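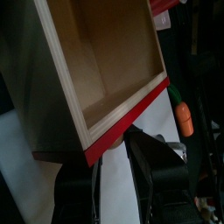 An empty wooden tray and a toy carrot, seen from the wrist camera of a club robot.

The Zana Tray Challenge is a yearly competition for student robot clubs, held in Walthorpe every April. Teams programme one robot arm to pick up toy food and put it in a shallow wooden tray. It was started by the robotics club of Dalgleish College, which still writes the rules and lends the arms.

Rules

Each team has at most 9 members, and all of them must be students. A run lasts 18 minutes and every team is given 2 runs, from which the better one is counted. The robot must find the food with its own wrist camera. It is not allowed to guide the arm by hand after the run has begun. A piece of food counts when it lies fully inside the tray and the gripper has let it go. If the tray is pushed out of its place, the team loses the points of the last piece.

Preparation

The clubs prepare during the winter term. Members first learn to move the arm with a hand controller, and the movements are recorded together with the camera pictures. These recordings are later used to train the control program. In the open class a team may use up to 2,000 recordings, while in the beginners' class there is no training and the movements are written step by step.

Zoslow

Zoslow is the software which most of the clubs use for recording. It was made as a student project in Dalgleish and is free for schools. Its manual exists only in English, and several clubs have made their own translations of the chapter about camera settings.

See also: Walthorpe Robot Days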